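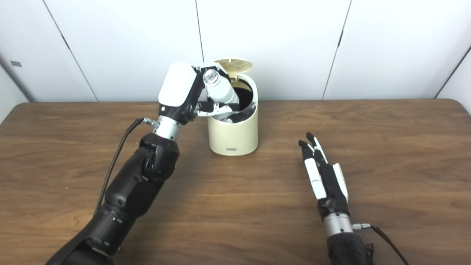
A white plastic bottle over a small cream-colored wastebasket, lid open.

Ronau Launches Free Breakfast Cooking Classes for Families in Vitstead

VITSTEAD – Families who want to start the day with something better than a sugary pastry are in for a treat this summer. Ronau, the community nutrition service, is opening its teaching kitchen on Pellano Street for a free series of breakfast classes, and the first places are open for sign-up now!

The series is called Kocabaş Mornings, after the bakery that is giving the whole grain bread for every session. Parents and children cook side by side, then sit down and eat what they made. On the menu are oats soaked overnight with grated apple, baked eggs with spinach, bean spreads for toast, and a yogurt bowl that even picky eaters seem to love. 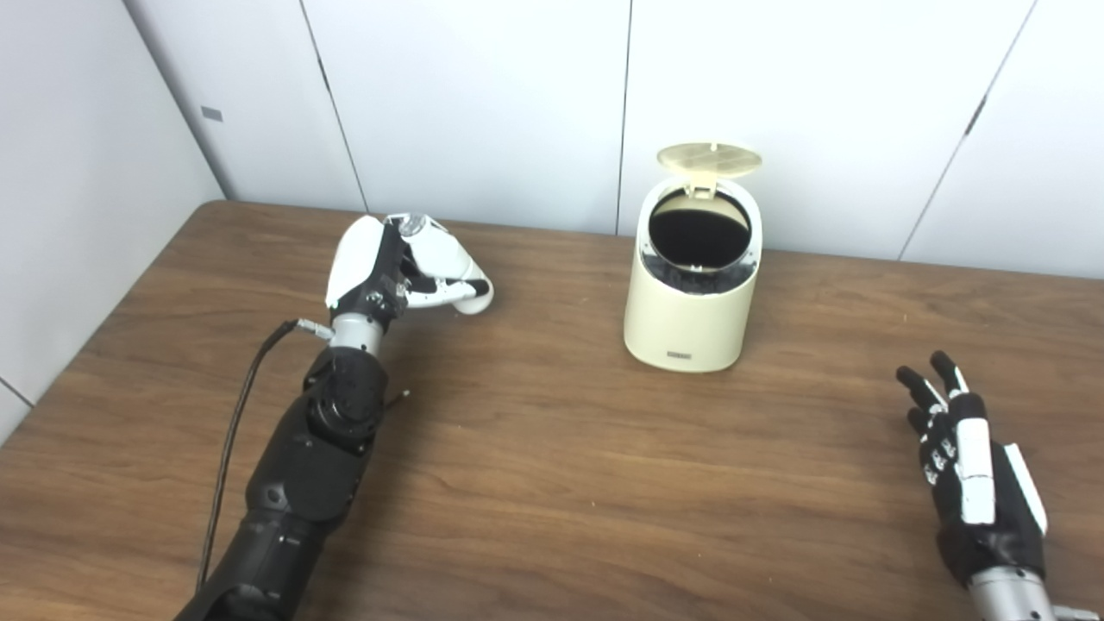
Page last changed: 11 June 2018

"I have wanted to do this for years," said Ilse Rieger, lead dietitian at Ronau. "Breakfast is where kids learn to crack an egg and taste a new fruit, and they are so proud when they carry the plate to the table. We tried the recipes with nearly 200 people over the winter, and I can't wait to cook them with a whole lot more."

The classes begin in July and there is room for 360 people over the full series. Each session lasts 2 hours, with a short break for the little ones. Children must be at least four years old and come with an adult. Aprons, knives and all ingredients are provided – just bring a container for leftovers. 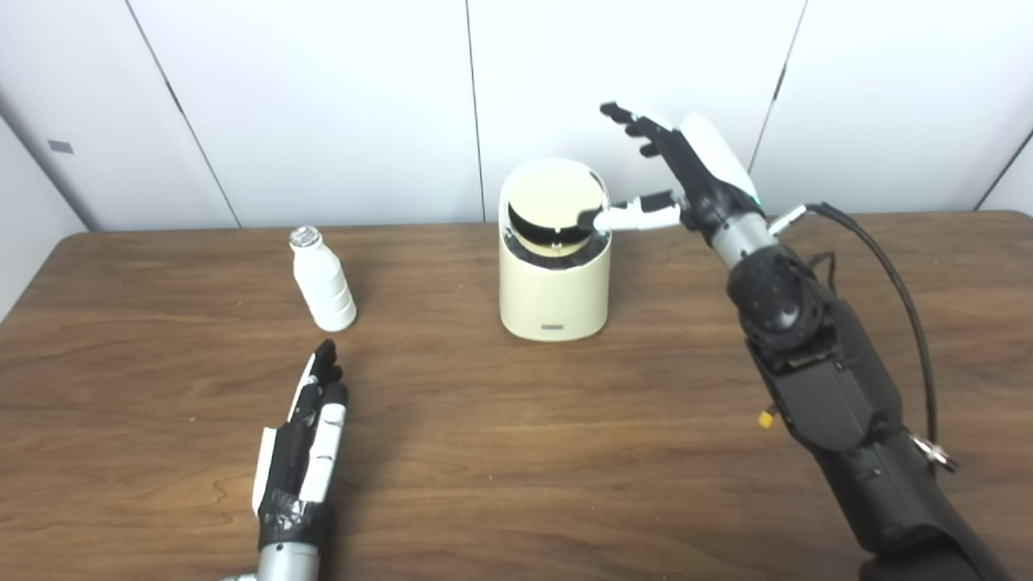
Every family also goes home with a recipe booklet, written in large type with plain kitchen measures. It has a page on reading cereal labels and another on keeping cut fruit fresh in the fridge. Swaps for nut, egg and milk allergies are printed next to each recipe, and the teaching staff are happy to talk through other needs before the day.

To sign up, stop by the Ronau front desk or ask at the counter of the Kocabaş bakery. Please mention any food allergies on the form.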